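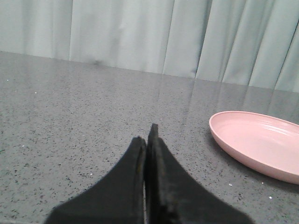
Abb. 8: Graue, gesprenkelte Arbeitsfläche.

4.2 Oberflächenmuster und wahrgenommene Sauberkeit

Die Auswahl der Arbeitsfläche wird in der Wohnforschung meist als Frage des Preises behandelt. In den Befragungen in Wullow und Tolel nannten die Haushalte dagegen häufig das Muster als ersten Grund. Gesprenkelte Flächen in mittleren Grautönen (Abb. 8) galten als pflegeleicht, obwohl viele Befragte einräumten, Krümel darauf schlechter zu erkennen als auf einer einfarbigen Platte.

Von den 1.841 verschickten Fragebögen kamen 1.309 auswertbar zurück. Die Erhebung begann im Januar und wurde am 10. Mai abgeschlossen. Gefragt wurde nach Farbe, Musterung und Alter der Fläche sowie nach der Häufigkeit des Abwischens. Angaben zum Material wurden nicht ausgewertet - zu viele Haushalte in Mietwohnungen konnten sie nicht machen.

In beiden Orten wischten Haushalte mit gesprenkelten Flächen seltener als solche mit einfarbig hellen, bewerteten ihre Küche aber als ebenso sauber. In Tolel fiel der Unterschied kleiner aus. Ein Teil davon dürfte auf die Haushaltsgröße zurückgehen, die dort im Mittel höher liegt. Für Sengar liegen nur neun Interviews vor, sie werden hier nicht mit den übrigen Daten zusammengefasst.

Offen bleibt, ob das Muster das Verhalten beeinflusst oder ob Haushalte, die ungern wischen, von vornherein gesprenkelte Flächen wählen. Die Querschnittsdaten lassen beide Deutungen zu. Abschnitt 4.3 beschränkt sich deshalb auf Haushalte, deren Küche bereits beim Einzug eingebaut war.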